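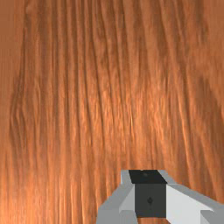 Wood grain in an orange-brown tone.

How to Clean and Re-Oil a Wooden Table Top

Household Care Guidance, Mostyn Furniture Library
Prepared by Mererid Mathias. Reviewed by Ljubica Pavlović. Last revised 21st February.

This guidance applies to solid wood tables borrowed from the Library that carry an oil finish. It does not apply to painted tables or to tables sealed with varnish. Borrowers who are unsure which finish they have should check the label fixed beneath the top. Tables from the Vurnel and Jallach ranges are supplied with an oil finish unless the label states otherwise.

Before you begin

Clear the table and move it to a room that can be aired. Do not work in direct sunlight or beside a heater, as the oil will thicken before it can be wiped off. You will need mild dish soap, two soft cloths, a sheet of fine sandpaper, a sanding block, a lint-free rag and furniture oil. The Library supplies Wikix table oil on request at the front desk. Wear gloves when handling it.

Step 1. Clean the surface

Mix a small amount of soap with warm water. Wring the cloth out well and wipe the full length of the top, following the grain. Do not pour water onto the wood. Rinse the cloth, wipe again to remove the soap, and dry the table with the second cloth. Leave it overnight before sanding.
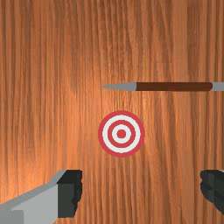
Grain lines on a wooden surface. Always sand along the grain, never across it.

Step 2. Sand lightly

Wrap the sandpaper around the block. For general wear, 800 grit is sufficient. A 1,000 grit sheet may be used afterward where a smoother feel is wanted. Use even pressure and long strokes that run past the end of each mark. Sanding in one spot will leave a hollow that shows once the oil is applied. Rings left by cups will usually fade at this stage. Deep burns and cracks should be reported to the Library and left alone.

Remove all dust with a barely damp cloth and allow the surface to dry.

Step 3. Apply the oil

Stir the oil without shaking the can. Put a small amount on the lint-free rag and spread it thinly, starting at the far edge and working toward yourself.

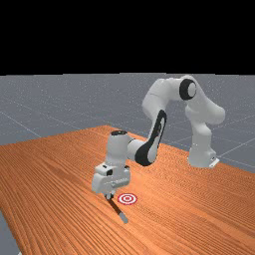 Leave the oil to soak in for 10 minutes, then wipe away everything that remains on the surface. Oil left standing will turn sticky and must be sanded off. Pay particular attention to the edges and the end grain, which take up more oil and may need a second pass on the same day.

Step 4. Let the finish harden

The table may be used with care the following day. Keep hot dishes, wet glasses and tablecloths off it for seven days. If the top still feels dull or rough after that time, apply one further thin coat in the same way.

Step 5. Dispose of the rags

Rags soaked in oil can heat up and catch fire without a flame. Lay them flat outdoors until stiff, or place them in a metal container filled with water and close the lid. Do not fold them or put them in a household bin while they are damp. 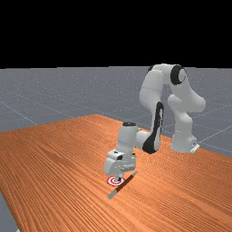
How often should a table be oiled?

Once a year is enough for most homes. A table in daily use for meals may need a coat every six months. Borrowers whose loan is renewed in June are asked to complete the work before the renewal visit.

Requests for oil and replacement sandpaper may be made in person or by letter to the Library office.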